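12 February 2018

The case for arming village guards in Gerkdale province rests on arithmetic. The regular army has 16 posts there and cannot hold the roads between them. Local men cost less, know the ground and can be in place by June. The interior ministry now proposes to pay 953 of them.

The arithmetic is sound as far as it goes. It leaves out the cost of ending the scheme, and that cost tends to be the larger one.

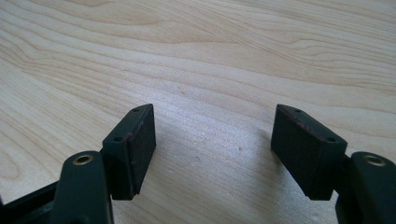
A guard force is simple to raise. Rifles are issued against a signature, and wages pass through a district elder. When the money stops, the rifles stay. In the Farkas valley an earlier force of some 100 men was stood down after two years. The register was never closed, and the men went on charging tolls at the Culletti bridge under a new commander.

The draft order repeats the same faults. It sets no end date. It names the elders as paymasters but does not say who may dismiss a guard, or who hears a complaint against one.

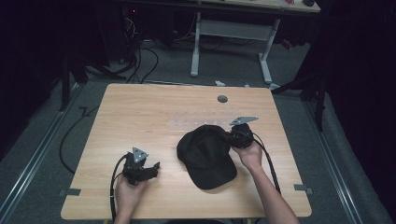 Vultance, the contractor hired to keep the weapons list, reports to the ministry alone. District courts should have a copy — and the power to act on it. Pay should go to each man directly, and each rifle should be checked every month. If the ministry cannot afford those checks, it cannot afford the guards, and the number should be cut until it can.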